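Ticket: Shared washroom branch, hot water drops to lukewarm during morning use
Site: Felulbridge, second floor, east side
Category: Plumbing / hot water
Priority: Normal
Status: Closed
Opened: Mar 10, 2025

Reported problem

Hot water at the east washroom basins starts at a normal temperature and falls off within a few minutes. The drop occurs when more than one basin is in use. It does not occur late at night. The west washrooms on the same floor are not affected. Residents first mentioned it in February, but no ticket was opened then, and the complaint was passed along as "water heater too small."

Initial information

The building is served by one Rafferty storage heater in the basement with a recirculation loop. Each washroom group hangs off the loop through its own mixing valve. The east group has a Braltutari thermostatic valve, replaced during the last refit. The west group still has the original valve. There is a balancing valve on each return leg, and a check valve on both the hot and cold inlets of each mixing valve.

Heater setpoint is 140 F. Target at the basins is 110 F.

Step 1. Heater output

Checked the outlet pipe with a clamp thermometer during the morning peak. The outlet held at setpoint for the whole period. Burner cycled normally, no fault codes stored. The heater is not undersized for this load, and the west side would also be cold if it were. Heater ruled out.

Step 2. Recirculation pump

Pump running, correct direction, no air noise. Return temperature at the basement header was lower than expected on the east leg and normal on the west leg. Opened the east balancing valve one full turn. Return temperature came up slightly. No change at the basins during the next morning peak. Put the balancing valve back where it was and marked the position with paint pen.

Step 3. Basin readings

Took readings at the first basin on the branch with the tap fully open on hot.

One tap open: 110 F, steady
Two taps open: falls to 92 F
Two taps open, then one closed: stays at 92 F, recovers slowly
All taps closed for 10 minutes, then one open: 110 F

The slow recovery is the useful part. A simple flow shortage would clear as soon as the second tap closed. Something was allowing cold water to get into the hot side and stay there.

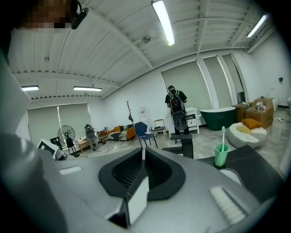
Step 4. Cross-connection check

Shut the cold supply to the east branch at the isolating valve and opened the hot tap on each basin in turn. Then shut the hot supply, restored the cold, and repeated. With the hot supply isolated and the mixing valve outlet also isolated, there should be no flow from any hot tap. There was none. That clears the basin faucets and leaves the mixing valve assembly itself.

Next, closed the isolator on the mixed outlet and left both inlets open. Put the clamp thermometer on the hot inlet pipe, upstream of the check valve. The pipe cooled steadily over the next several minutes with no draw anywhere on the branch. Cold water was passing through the valve body and back into the hot supply line. The hot side check valve was not holding.

Step 5. Pressure

Static pressure was measured at both inlets to see why a leaking check valve would matter this much.

Cold inlet: 75 psi
Hot inlet: 74 psi

The static difference is small. With two taps open, the hot side fell further than the cold side, and the gap widened enough to push cold water across. The west branch has the same supply pressures, but its check valves seal properly, so the difference has no effect there.

Step 6. Strip and inspect

Isolated and drained the valve. Removed the cartridge and both check valve inserts. Findings:

Cold inlet insert: clean, spring free, seat good.
Hot inlet insert: a flake of scale lodged across the seat, holding the poppet partly open. Light scoring on the sealing face.
Hot inlet strainer: screen torn at the seam. Debris in the bowl.
Cartridge: minor scale on the sleeve, moves freely.

The torn screen explains how the flake reached the check valve. The strainer was carried over from the old installation when the Braltutari valve was fitted.

Parts fitted

Check valve insert, hot side, Brolusetti pattern, qty 2 (one fitted, one left in the plant room cabinet)
Strainer screen, 3/4 inch body, qty 1
Cartridge O-rings, one set

The cartridge was soaked in descaler, rinsed and refitted with silicone grease. Do not use petroleum grease on these O-rings. They swell and the sleeve sticks.

Step 7. Flush and recommission

Flushed the hot leg to a drain hose before refitting the inserts, until the discharge ran clear. Opened the cold isolator first, then hot, then the mixed outlet. Reset the mixing valve to 110 F with one tap running and locked the adjuster.

Repeated the Step 4 test. Hot inlet pipe held its temperature with the outlet isolated. No cooling on the upstream side.

Repeated the Step 3 readings at the same basin:

One tap open: 110 F
Two taps open: 109 F
Two taps open, then one closed: 110 F

Readings repeated at the next morning peak with normal use on the floor. No drop.

Notes for the next visit

The east balancing valve is at its original setting. If the return temperature on that leg is still low, look at pipe insulation above the corridor ceiling, where a section is missing near the riser. Separate ticket raised.

The west strainer is the same age as the one that failed. It has not been opened. Add it to the next scheduled shutdown and take a spare screen.

Hot and cold isolators at the east valve are labeled the wrong way around. Labels swapped during this visit. The drawing in the plant room still shows the old arrangement and needs correcting.

Resolution code: Component failure, check valve
Follow-up ticket: Insulation, second floor corridor, open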